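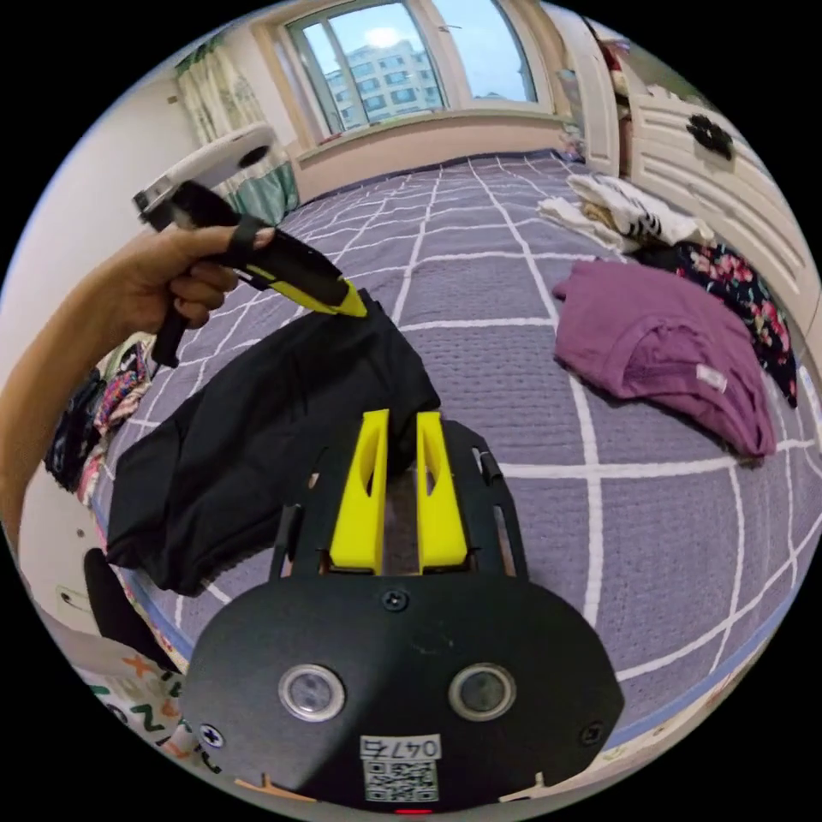 Section 4: First Start and Mist Settings

Complete Section 3 (Unpacking and Placement) before you go on. The Mulligan bedroom humidifier needs a level surface at least knee high. Do not put it on carpet or against a curtain.

Filling the tank

1. Switch the unit off at the base and unplug it.
2. Lift the tank straight up by its handle.
3. Turn the tank over and unscrew the cap counterclockwise.
4. Fill with cool tap water to the MAX line. If your water is hard, use distilled water.

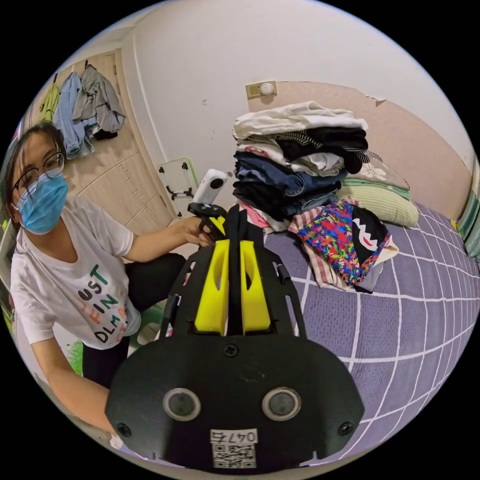
5. Replace the cap and tighten by hand. Do not use a wrench.
6. Set the tank back on the base. You may hear a few bubbles as the tray fills.

CAUTION: Never add oils, salt, or cleaning products to the tank. They damage the mist plate, and the warranty does not cover this.

Setting the mist level

The dial has 11 positions. Start at 4 and leave it there for the first night. In a small bedroom with the door closed, anything over 8 will usually leave moisture on the window glass by morning. At position 4 the unit puts out 300 milliliters per hour. Night mode turns off the display but does not change the output.
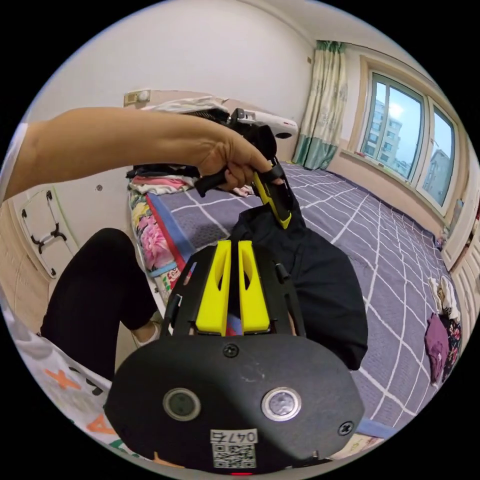 Can I leave the unit running while I sleep?
It is built for overnight use. Fill the tank to MAX before bed, point the nozzle away from the bedding, and keep the door slightly open if the room feels damp. The unit shuts off when the tray is dry and a red WATER light comes on.

NOTE: If the WATER light stays on with a full tank, lift the tank and seat it again. The float in the tray may be stuck. Move it up and down with a finger while the unit is unplugged.

Replacing the filter

The filter lasts 3000 hours. The display then shows F1. Use only Wamell filter 478.

1. Unplug the unit and remove the tank.
2. Pull the old filter out of its slot and throw it away. It cannot be washed.
3. Soak the new filter in clean water, then push it in with the arrow facing up.
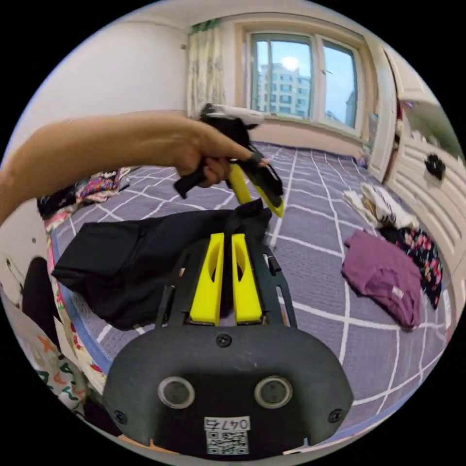 4. Refit the tank and plug the unit in.
5. Hold RESET until F1 clears.

If F1 comes back within a day, see Section 7, Error Codes.

Last updated: August

Contact Akedov Home Products | Copyright Akedov. All rights reserved. | Back to top

Related items
Mulligan cleaning and descaling guide
Wamell filter 478, fitting sheet
Flinent room humidity meter, quick start
Storing your humidifier for the summer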